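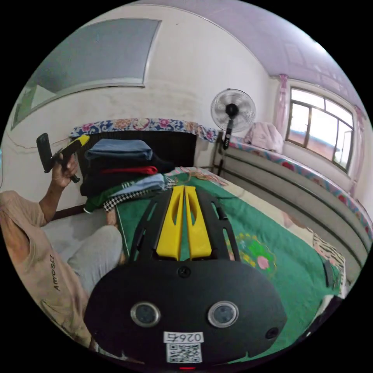 Journal > Household > Small Defeats

January
By Sorcha Hanrahan

Last updated: January, after my sister read it

I have been trying to cancel a gym membership since the fall. The gym is in Stustton, where I no longer live, and it belongs to a chain called Klinhom, which I joined in the kind of mood that also makes a person buy a juicer.

Joining took four taps on my phone, and one of those was picking a color for my profile. To leave, you have to write a letter. The letter has to go to the "home club," and the home club has to be the one where you signed up, and if that club has since moved (mine has, two doors down) you get your own letter back with a yellow sticker on it.

So I called. I was on hold for 39 minutes, and I know that because I cooked and ate a whole dinner during it. The man who picked up was very nice. He told me he could freeze my account, upgrade my account, or add a family member to my account. Did I have a family member? I said I had a sister and she didn't deserve it.

In the end I drove over there. I hadn't been inside in almost 2 years and the girl at the desk said "Welcome back!" with such feeling that I nearly got on a treadmill. Then she gave me a form. The form asked for my reason for leaving and offered Moving, Medical and Other. I ticked Other and wrote "I never come here." She read it, nodded, and said the manager would have to call me to talk about my goals.

The manager, Mieczysław Wysocka, did call. He left a message at 6:15 in the morning, when I suppose people with goals are up. I called back and we had a pretty good talk, mostly about his knees. He's had it with the place too and is going to work for his cousin in Ultham, laying tile. He said he'd push my form through before he left.

I got an email last night. My membership ends after one final payment and a "closing fee" of $103 — more than I paid to join, towel included. I paid it. I'd have paid double, please don't tell them.

My sister wants it noted that she would have liked to be added to the account.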